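Ticket: Jodar reports valid grasp, Jesten refuses to descend
Product: Jodar (perception), Jesten (motion planner and arm control)
Site: Plakine test cell
Opened: 23 June 2018
Priority: Normal (changed from High by support)
Status: Open, waiting on vendor

Original report

We are picking soft caps off a table, one at a time. Jodar finds the caps and sends a grasp pose. Jesten takes the pose, moves the arm to a point over the pile, plans the descent, and then does not descend. The arm holds above the caps until the request times out. Jesten logs "goal rejected, contact outside tolerance" and Jodar logs "grasp accepted, confidence high" for the same request ID. Both can't be right, and I'd like to know which one you are prepared to stand behind.

It doesn't happen on every pick. Over the last batch we sent 71 requests and 25 of them ended this way. The others were picked or at least attempted. No faults from the arm, no faults from the gripper, network is clean.

Logs and config attached. Please don't ask me to reinstall. We reinstalled in April for the last one and it changed nothing.

Reply from support

Thank you for contacting Jodar and Jesten support. This behavior is commonly linked to lighting. Shiny tabletops and bright ceiling lights can reduce the quality of the depth image. We recommend you cover the lights or use a matte surface and run again. We also recommend removing background objects such as plants from the camera view. We have set the priority to Normal as the arm is not in a fault state.

Reply from site

I expected lighting. It was lighting last time too, until it was a config key.

The table is wood and yes, it shows reflections. There are bright panels and strip lights overhead and they aren't going anywhere. But if glare is eating the depth, I should see holes in the depth image, and I'd expect them on the bare table, where the reflections are. I went through the saved depth for every rejected request. The table is fine. The tops of the caps are fine. Where data is missing it is in the folds and under the brims, and it's missing in the same places on the requests that worked.

The plant is outside the workspace box. If Jodar is using points outside the workspace box to choose a grasp, that's a separate ticket and I will be happy to open it.

Tried anyway, so we can cross it off:
Put matte gray cloth over the tabletop. Same failure.
Turned off the strip lights. Same failure.
Moved the plant out and put it back. Same failure, both ways.

Reply from support

Thank you for testing. Could you please recalibrate the camera to the arm and attach the result? A contact tolerance error usually means the calibration has drifted.

Reply from site

Calibration attached. The residual is well inside what your own manual calls good, and close to the one from April. I also jogged the arm to touch points at each corner of the table by hand, and Jodar's numbers agree with where the fingertip was. If calibration had drifted I would expect every pick to be off in the same direction. They aren't. A single cap lying alone gets picked all day long.

The piles are what fail, and only certain piles, so I stopped changing the room and started changing the caps.

Log of cap tests, same cell, same lights, same calibration:

One red cap alone. Picked every time.

Green and red, not touching. Picked, red first, then green.

Green with red on top. Picked, usually by the brim. Drops now and then. I'm not complaining about drops here.

Two caps of nearly the same red, well apart. Picked.

Two caps of nearly the same red, close together, nothing under them. Rejected more often than not.

Same two reds close together, with one of them on top of a pile. Rejected nearly every time I set it up carefully, and sometimes when I didn't.

Two dark caps close together. Also rejected, less often. I don't have enough of these to say much.

So it isn't the lights and it isn't the plant. I turned on the mask output in Jodar (which is off by default and not listed in the manual, I found the key in a comment in the sample config). In the rejected requests the two reds come back as a single object. One outline around both. The grasp center is then worked out from that outline, and it lands off the crown of either cap, over toward the space between them.

Jesten does its own check before it goes down. It takes the grasp pose and looks for surface near the fingertips. In the worst request, the nearest surface was 64 mm below where Jodar said the contact would be. Jesten says no. On this one I'm with Jesten.

Questions for support:
Why is confidence high on an object that is twice the size of anything in the item list?
Is there a maximum size check? The config has a key called item_max_extent. Setting it very small does nothing that I can see.
Why does Jodar never learn that Jesten refused? It sends the same pose again until the timeout.

Reply from support

Thank you for the detailed information. Our development team confirms that similar items in contact may be merged. This is expected behavior for deformable objects. As a workaround, please present items with more spacing. Can we close this ticket?

Reply from site

No.

The job is to take caps out of a pile. "More spacing" means somebody spreads the caps by hand first, and then I don't need the arm. The Lindqvist data sheet for the bundle says "mixed soft goods in unstructured piles." I was doubtful when I read it, but we bought it on that sentence and I'd like to hear what it covers.

Also, you answered one of my questions at most. Please see above for item_max_extent and for the repeated pose.

Reply from support

We apologize for the inconvenience. Regarding item_max_extent: this key is read only when the item profile is set to rigid. With profile set to soft, it is ignored. We will add a note to the manual. Regarding the repeated pose: Jodar does not subscribe to planner results in this version. You may change retry_policy from hold to resample in the Jesten config.

Reply from site

Thank you, that's the first useful answer in this ticket. A key that is silently ignored should print a warning. I don't think a note in the manual is enough, considering where I found the mask output.

Tried both.

Profile set to rigid, item_max_extent set to the long side of our biggest cap plus a margin. Merged reds are now thrown out, as advertised. So are a lot of single caps lying flat with the brim out, and with the margin opened up enough to keep those, some merged pairs get through again. I also don't know what else "rigid" changes. Grasps on crowns got noticeably worse and more of them slid off. Set it back to soft.

retry_policy set to resample. This one helps a little. After a refusal Jesten asks for a new pose and Jodar makes one, but from the same frame and the same mask, so it is usually the same bad area with the wrist turned. Sometimes the new one lands on a brim and gets accepted. I don't count that as a fix. It's a second ticket from the same raffle.

What worked best so far is ugly. I wrote a small script that sits between the two. When Jesten refuses, the script cuts the merged mask along the deepest line in the height map, keeps the higher piece, and asks for a grasp on that piece only. The first try cut a single cap in half along its own fold, so now it only cuts if the outline is larger than any one cap could be laid flat. It gets most of the touching pairs. It does badly when a cap is crumpled, where the fold is deeper than the edge between two caps, and I have no idea how to tell those apart from height alone. I would rather not be the one maintaining this.

Still want from you:
A size check that works with the soft profile.
A warning when a config key is ignored.
Confidence that goes down when the proposed contact has nothing under it. Jesten already has that number. Pass it back.
The priority returned to High. "Not in a fault state" only means the arm isn't complaining.

Reply from support

Your requests have been forwarded to the development team. They ask for one case which can be reproduced with few items.

Reply from site

Use 4 caps. Pile three of them: a dark gray-green one at the bottom, a dark red one over it with the brim pointing right, and the dark crown of the third behind. Set a maroon one to the right, crumpled, crown up, very close to the tip of the red brim. Soft profile, script off, retry_policy on hold.
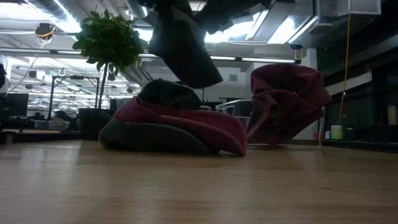
Run it with the mask output on, and compare Jodar's contact height with the one Jesten works out before you tell me the pose is valid. If your setup separates the two reds on a stock config, send me that config file, the whole file including comments. I will leave the ticket open until then, and the script stays in.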